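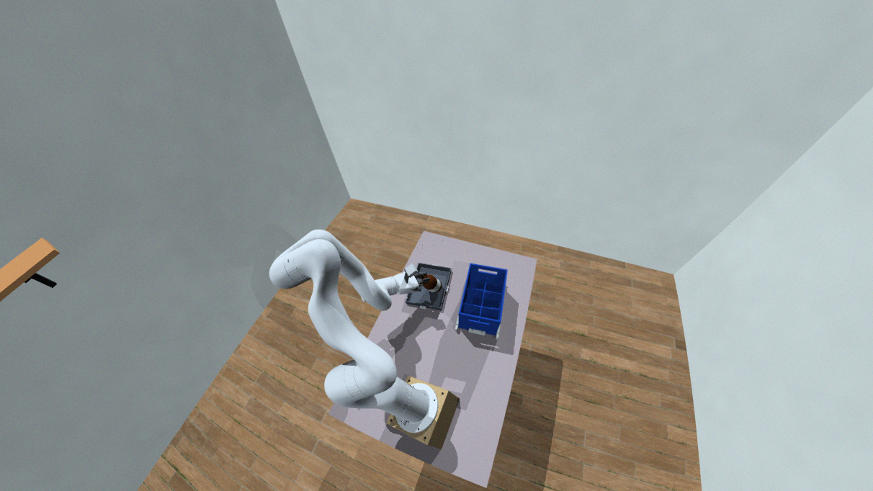
Parallel gripper vs. vacuum cup for small round parts – sim results don't match the bench

dtekstar
Posts: 41

I'm comparing two end effectors for a pick and place job and would like a sanity check before we order anything. The arm picks a small round part out of a shallow tray and drops it into a divided crate next to it. The arm is on a pedestal and the tray and crate are side by side in front of it. Nothing fancy.

Candidate one is a two-finger parallel gripper from Sanholm. Candidate two is a single bellows cup from Andale on the same wrist plate. I ran 3000 picks with each in simulation. The fingers missed 11. The cup missed 300, nearly all of them when the part was close to the rim of the tray.

On the bench it goes the other way. The cup is fine and the fingers keep pushing the part sideways before they close. Same tray, same approach height, same speed. Which one should I believe?

plankton_b
Posts: 1207

Believe the bench.

What contact model are you using, and what friction value did you put on the finger pads? If you left it at the default, your pads are probably a lot stickier than real ones. Round parts are where it shows the most. In sim the first finger touches, the part stays put, the second finger arrives. On a real tray the first finger touches and the part rolls.

dtekstar
Posts: 42

Default friction, yes. I changed the mass of the part and nothing else.

M. Okar
Posts: 318

I don't agree that the bench wins automatically. How many picks did you do on the bench? If it was a couple dozen in one afternoon, you don't have a comparison, you have an impression. And the real fingers may not be centered. We had a Sanholm unit here where one finger led the other by enough to see with the naked eye. It came down to how the pads were shimmed. After that was fixed it stopped pushing parts.

Check this first: close the fingers slowly on a gauge pin held in a fixture and see which side touches first.

plankton_b
Posts: 1208

Fair point on the shims. I still wouldn't pick a gripper from a sim with default friction.

dtekstar
Posts: 43

Bench count is low, I admit. I'll do the pin test in the morning.

firdevs_t
Posts: 96

Two things that haven't come up.

1. Tray clearance. With raised rims the fingers have to come down inside the wall. If you pick with the fingers opening toward the rim, one of them runs out of room on the outer positions. Rotate the wrist so they open along the wall. You lose a little cycle time.

2. Your cup misses near the rim sound like a collision problem. What shape did you give the cup in the sim? If it is a rigid cylinder at the full outside diameter, it hits the rim long before the real bellows would. The real one folds over a bit and seals anyway.

I went through this with Duygu Türkmen on the Dider cell last June. We cut the collision cylinder down to the lip diameter and most of the edge misses went away. Not all of them.

dtekstar
Posts: 44

It is a rigid cylinder at full diameter. So both numbers are suspect.

gantryguy
Posts: 553

Go with the cup. Fewer moving parts, cheap to replace, done. I don't know why people put fingers on everything.

M. Okar
Posts: 319

Because a cup on a small curved surface leaks. It depends on the diameter of the part against the lip, and on whether the surface is clean. And he has to place into compartments. A part swinging on a bellows can catch on a divider on the way down. Fingers hold it where you put it.

gantryguy
Posts: 554

Then use a shorter cup. One and a half folds, slow the last part of the descent. I've run it that way for years with no problem on dividers.

M. Okar
Posts: 320

With how much clearance, though? Ours is tight, and I wouldn't try it.

dtekstar
Posts: 45

Update. Pin test done. The left finger touches first, by a visible amount. I reshimmed it and the pushing is much better but not gone. I also turned the wrist as Firdevs suggested.

In the sim I lowered pad friction and shrank the cup cylinder. The cup is down to 8 misses over the same run. The fingers got worse than before, which I suppose means the model is at least moving toward what the bench does. I haven't rerun the fingers with the new wrist angle yet.

firdevs_t
Posts: 97

Good. When you rerun, vary the start position of the part too. If it always spawns on the nominal point you are only testing the nominal point.

plankton_b
Posts: 1209

And log which finger touches first. Çetinkaya pads come in a softer grade if you end up staying with fingers. They helped us with rolling, but they wear faster.

dtekstar
Posts: 46

Will do both. I'm leaning toward the cup for now, but I want a proper bench run with each before I put in the order. I'll post the numbers in this thread.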